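Learning from Hand-Held Gripper Demonstrations
Course notes, unit 2
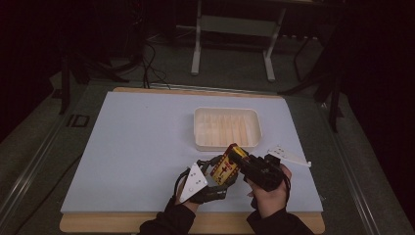 Last time we talked about why driving a robot arm by remote control is such slow going, and I promised we would get to the other way of collecting demonstrations, where a person simply picks up the grippers and does the task with them. I'm fond of this method (you may have guessed!), and I think the reading will go down easier if you keep one plain idea in mind while you work through it: we record what the fingers do, and we leave the arm for later.

The paper for this unit is the Giltent study. Its authors gathered 3,000 two-handed demonstrations, all short tabletop jobs such as turning a block over between two grippers or lining it up with a tray, and then trained a single policy on the lot. Please read the section on action spaces slowly, maybe even twice. Each action is written as a change in gripper pose relative to where that gripper is now, plus a finger opening, and the pose of one gripper relative to the other is fed in as well. When both hands hold the same object, that second piece matters a great deal, as small errors on the two sides will pull against each other.

The part students usually find hard is the transfer step. A person's wrist will happily go places a robot's can't, so every recorded path has to be checked against the arm's reach and joint limits before training. The Prellden toolkit does this check for you, and the course copy is already set up for it.

Before we meet again, run the check on the practice set, pick 2 paths that fail, and write a short paragraph on each saying which limit was broken and where along the path it happened. Plots are welcome, and rough ones are fine.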